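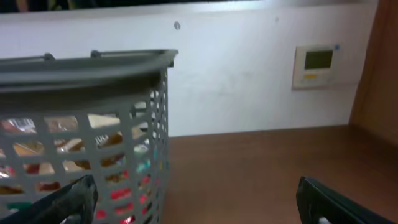
Basket station, packing cell, Patex workshop. Sunday, October 27, 2024.

The Patex workshop has completed the October service of its grocery packing cell. The work was led by Divya Varma -- a summary follows.

Both gripper fingers were cleaned and their screws tightened. Finger opening was checked at 20 positions and recorded in the cell log.
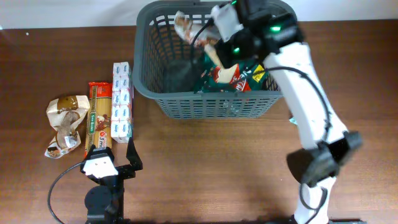 Cable slack was reset at the elbow, as the earlier routing pulled tight on long reaches. The arm is limited to 185 mm per second until Harish Varghese signs off on the change.

Crinkled wrappers and clear film remain the hardest items to grip. Staff are asked to leave bare table between the goods and the basket.
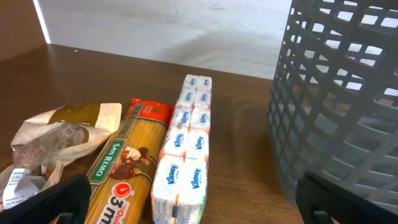

The wrist camera was calibrated again after the fingers were refitted. The next service is due after 600 cycles. Questions about the schedule may be sent to Raghavendra Acharya.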